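Print this page | E-mail this page

Willwood Labour Press Archive
Progress report to the Crenshaw Fund, April 2018

Prepared by Rosário Marinho, project editor

1. Purpose of the grant

The grant supports a new annotated edition of the Dondville pamphlets, a run of short political tracts printed by and for mill workers. The texts argue over wages, the vote, the ownership of land and the uses of the strike. Most have not been reprinted. The edition will be issued as one paperback volume and as a free online text.

2. Work completed in this period

Transcription is finished. The collection comes to 2,979 pages, including wrappers and inserted handbills. Of these, 2,480 have been checked a second time against the originals. The remaining pages are mostly the later tracts, where the type is worn and the margins have been trimmed into the text.

Yoon-hee Ha has completed the notes for the first seven pamphlets. Each note gives the printing history, identifies persons and places mentioned, and records differences between printings. Where two printings disagree on a point of argument, both readings are given in full. The third pamphlet required the most work, as its second printing drops the whole section on common land and substitutes a defence of small holdings.

The colour of the original wrappers has been recorded in the catalogue entries but will not be reproduced in the paperback.

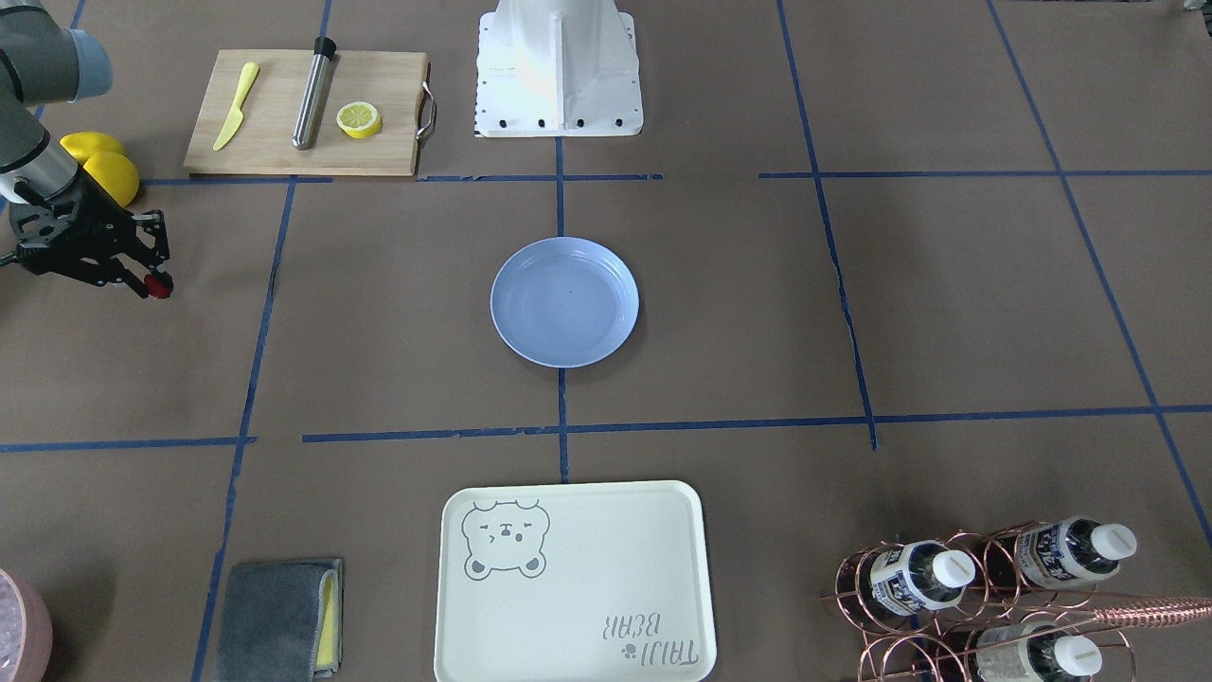

3. Work under way

The general introduction is in draft. It sets the pamphlets beside the better known socialist writing of the same century and asks how much of that writing the Dondville authors had read. Our present view is that they knew it mainly through newspaper summaries. The draft will be revised once the notes are complete.

The online text is being prepared in Zullix. Page references are working. Footnotes that run over more than one page still lose their numbering on export – the fault has been reported and we are correcting these by hand in the meantime.

4. Changes to the plan

The index of names will be joined to the subject index. The paperback print run stays at 300 copies. No change to the total budget is requested, though we ask that the unspent travel money be moved to proofreading.

5. Next period

Second checking of the later tracts; notes to the remaining pamphlets; a full draft of the introduction to the two outside readers; a sample chapter to the printer for a test of the type size.

Comments

millgate_reader: Will the online text keep the original spelling? The old reprint of the strike tract modernized it and lost half the flavour.

R. Marinho: Original spelling throughout, with obvious misprints corrected and listed at the back.

Tess B.: My library would like a copy. Is there an order form yet?

E-mail this page | Print this page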